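From: Dagný Eyvindsson
To: kirkegaard-tenants list
Subject: Re: [tenants] Heating hours and the March bill

> The bill for our floor went up again and the heat
> still goes off at 4. Has anyone asked Trovora about
> this? We are paying for a full day.

I called them this morning. The timer was set for the old lease hours and was never changed when Neltov moved out. They can change it, but they want one written request for the whole building, with unit numbers.

The $882 on the March bill is the yearly boiler service. It is split by floor area, so your share will differ from mine. The meter reading is on page 3.

A white table by the wall:
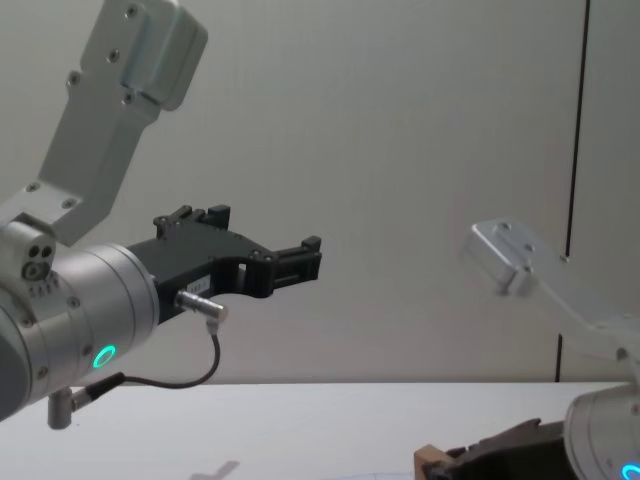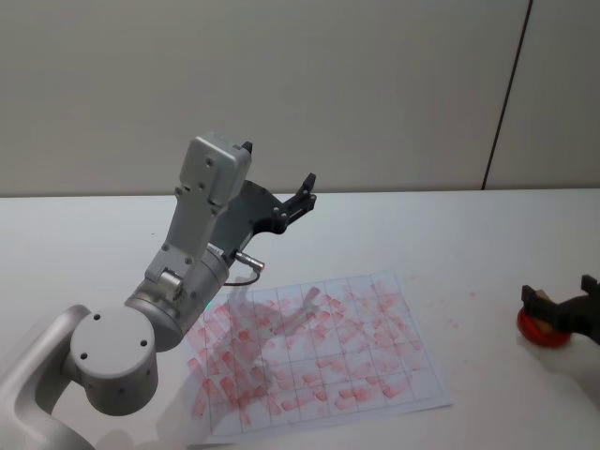 What I need from you

1. Your unit number and the hours you want heat.
2. Whether your radiator valves turn. Two of ours are stuck.
3. A copy of your March bill if the floor area on it is wrong. Ultommont had 30 square meters too many on theirs last year and got the difference back.

Reply to me off list, please. I will send the request when I have the replies and post their answer.

Dagný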